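Home | Minutes | Bin Days | Newsletter | Contact
2 min read

Drurberg Residents' Recycling Group
Minutes of the meeting held 23 March 2025

Apologies: several, mostly by text after we had started.

1. Previous minutes
Accepted, with "compost" corrected to "compote" in the item on the morning tea. It was the other way round in the first draft.

2. Container refunds
The last run to the Skorkow depot took 289 containers. Of those, 41 were refused, chiefly juice bottles with the lids on and juice still behind them. The meeting agreed that a rinse is not a great deal to ask of one's neighbours. A new sign will say so in larger letters than the old sign, which was already quite large.

3. Crushed cans
Long discussion. One side holds that a flattened can takes up less room and is good for the temper. The other pointed out that Skorkow likes to see the label. Moved that cans be left in whatever shape they arrive in, and that stamping on them in the car park after nine at night cease. Carried, two against.

4. Grey metal bins
Rernia has quoted for repainting the insides. It was asked who looks at the inside of a bin. Several members do, apparently, and have views on the colour. Quote declined — the scuffs stay. Abou Jaoude will be asked about new wheels for the trolley, which still pulls left.

5. Sorting
Cans and clear plastic are still landing in together. Agreed to keep one bin for each and to repaint the lettering on the shed wall before September.

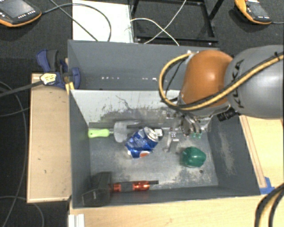 6. Other business
The kettle. Deferred again.

Next meeting to be set once the hall sends its bookings.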